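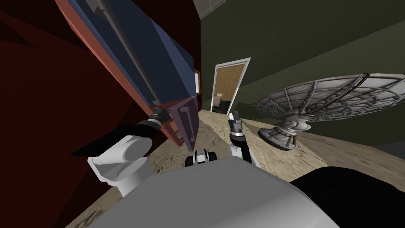

Dument Shared Workshop
Evening Course in Home and Workshop Robotics
Handout 9: Two Arms, One Drawer

1. Purpose of this unit

Participants have by now assembled the upper body of the Halano build and tested each arm on the bench. The present unit deals with the first task in which the robot must act on furniture. Drawer work is taught before lifting work. A drawer moves along one line only, and errors in the program are therefore easy to find.

All exercises are to be completed in simulation before any time is booked on the workshop floor. The room model is issued with the course files and may be furnished as each group wishes, provided that the cabinet remains in reach of both arms.

2. Terms used in this handout

Approach: the movement of the gripper from its rest position to a point just short of the surface.
Contact: the moment at which the gripper first meets the surface.
Hold: the period during which the gripper keeps its place while force is applied.
Free arm: the arm that is not assigned to the drawer. It should be kept in open space, with its gripper clear of the cabinet and of any object standing on the floor.

3. Contact at the edge and contact at the handle

Two methods are accepted. In the first, the gripper closes on the handle and the arm draws back in a straight line. This is the usual choice for opening. In the second, the gripper is set against the upper edge of the drawer front. Edge contact is well suited to closing a drawer, and it may be used for opening where the front stands proud of the body and offers something to grip.

With a vertical bar handle, the wrist must be turned so that the fingers close from either side of the bar. Groups using the Quintana wrist should check the turning limit in the settings file, as the value supplied is lower than the joint will allow.

Where a handle sits near one side of a drawer, a pull at that point tends to twist the drawer in its runners. The program should pull slowly at first and stop if the front begins to turn.

4. The camera view

The view from the robot's head will seldom be level. Participants should not correct a tilted view by changing the arm program. The floor plane is to be found first, and all positions are then to be worked out from it. Groups that skip this step usually find that the gripper arrives too high on one side of the cabinet and too low on the other.

Large objects in the room must be entered as obstacles, including those the task does not involve. A dish on a pedestal, for instance, needs two shapes: one for the reflector and one for the mount. A single box drawn round the whole would close off floor space that is in fact free.

5. Exercise

(a) Load the room model and place the robot in front of the cabinet.
(b) Program the approach for one arm and record the position of the gripper at contact.
(c) Set the free arm and confirm that it stays clear through the whole movement.
(d) Run the hold for 2 seconds without pulling.
(e) Open the drawer, then close it by edge contact.
(f) Repeat with the arms exchanged.

Run files are to be saved under the group number in the Grarkent folder. A run that ends in a collision should also be saved, with a short note of the joint concerned.

6. Before the next meeting

Read pages 56 to 61 of the course book. Groups wishing to use the real cabinet in June should enter their names on the sheet in the workshop. The emergency stop must be tested at the start of every booking, and the result written in the log.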